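Raltside Handheld Gripper Working Group
Minutes of the meeting held on 11 October 2026, Hinduvby site

Present: six members, which made us quorate for the first time since May.
Apologies: two received, one of them for the last meeting.

1. Minutes of the previous meeting
Agreed, after the word "shall" was changed to "should" in four places and changed back in one.

2. Matters arising
The glossary is still not finished. The group has now spent longer on the meaning of "episode" than on any other word in the guide, and was asked not to start again today.

The Keskinen office has replied to our letter on file naming. They agree with all of it and intend to go on as before.

3. Draft 6 of the good practice guide: fridge tasks
The draft was taken section by section. Section 2 (before recording) passed with small changes. The marker on each gripper must be clean, flat and facing the way the setup sheet says. A proposal to add "and the right way up" was thought insulting to operators, then adopted.

Section 3 (working in pairs) took most of the hour. The draft said that a second person "may be nearby". Members wanted to know how near, and doing what.

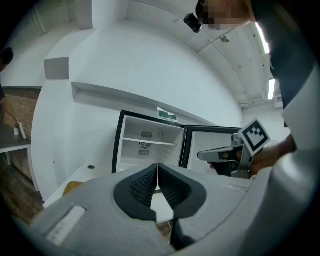
The wording settled on was that anyone without a part in the task keeps out of the reach of whoever is holding the grippers, and that one person, named on the sheet, calls start and stop. It was noted that at present everybody calls stop and hardly anyone calls start.

On doors, the draft required the fridge door to be "fully open". The Brimar observer pointed out that some doors go a good deal further than others, and that an operator trying to obey the rule could end up with the door in one hand. Changed to "open far enough that the gripper can go in and out without touching it".

A member asked whether touching the door was a fault or useful data. Both views were put at length - the second one twice. Agreed that a touch is logged and the episode kept, unless something moves that was not meant to.

4. Containers and starting positions
The guide will ask for the starting place of each container to be written down before the first episode of a batch, in words a stranger could follow. "Usual place" will no longer be accepted. Of the 882 episodes checked so far, about 200 gave this as the starting position, and opinions in the room differed on where it is.

Food containers used in a batch should be of one type unless the sheet says otherwise. Lids to be recorded as on, off or not supplied. The option "missing" was struck out as being a matter for the person who lost it.
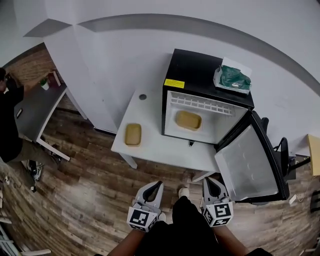
Fridge task, both grippers in hand, with one container in the fridge and one on the table.

Section 4 was agreed as amended. The tidy floor rule was moved here from the annex, where it had gone unread. It now says that cables near the operator's feet are to be taped down or rerouted before work begins. "Stepped over with care" was not carried forward.

5. Breaks and batch size
The present limit of 2000 episodes per batch was described as ambitious. It will stay as a limit and stop being treated as a target. Operators may rest their wrists whenever they like and need not fill in the form, which is withdrawn.

6. Any other business
A request for a shorter guide was received with sympathy and referred to the next draft, which is expected to be longer.

Actions
Secretary to circulate draft 7 with the changes marked.
Hinduvby to rewrite the setup sheet to match section 4.
Brimar to send its wording on doors.
Keskinen to be thanked again.

Next meeting: to be fixed by email, with the glossary as the last item.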